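From: Tamás Szilágyi
To: Zamora travel-light list
Date: Oct 9, 2020
Subject: Re: what's in your wash bag?

> I'm down to 5 things in mine and it still won't close.
> Does anyone bother with a cup? And full-size toothpaste
> or the mini ones? Leaving in December for 18 nights, so
> I'd like to settle it before then.

Oh, I love this question! Yes to the cup, every time. Get a plain plastic one, as light as you can find, and lay it on its side in the bag with the toothbrush handle poking into it. It takes up hardly any room that way, and you'll be glad of it the first time you land in a place with a tap so low you can't get your head under it (Fluvach, I'm looking at you).

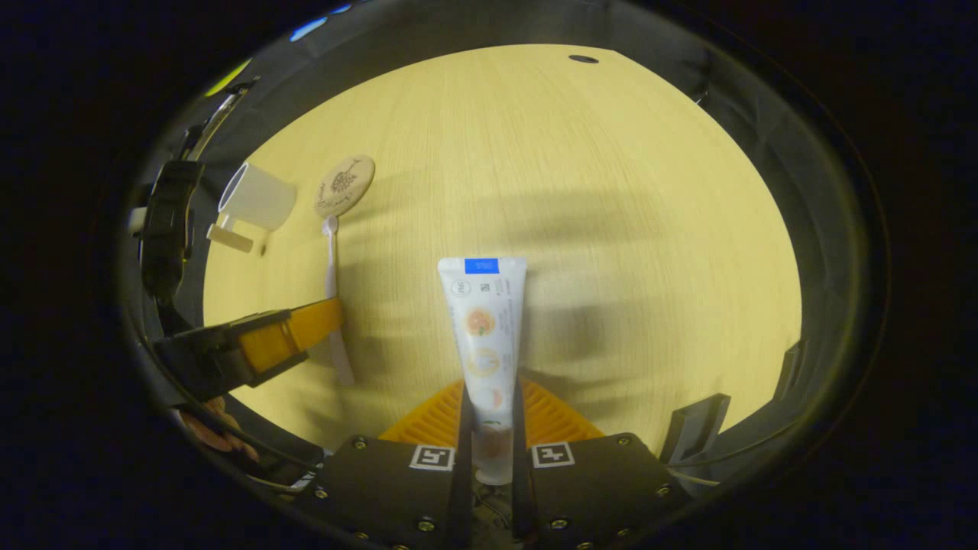 On toothpaste I've gone back and forth. The minis are cute but I ran out twice on the Zikgate trip, and the second time the only shop was a 60 minute walk each way. Now I start a normal tube at home a few weeks ahead, so it's partly used when I pack it. Roll it up from the flat end as you go and it shrinks along with your patience for carrying things!

One more that people laugh at: I bring a coaster. A small round wooden one. Wet cup goes on it, the shelf stays dry, and in the evening it's under my tea. I've had mine for more than 3 years and would be sad to lose it.

What are your other things, by the way? If one of them is a full bottle of shampoo I think we've found the problem.

Tamás

Contact the list owner | © 2020 Zamora travel-light list | Back to top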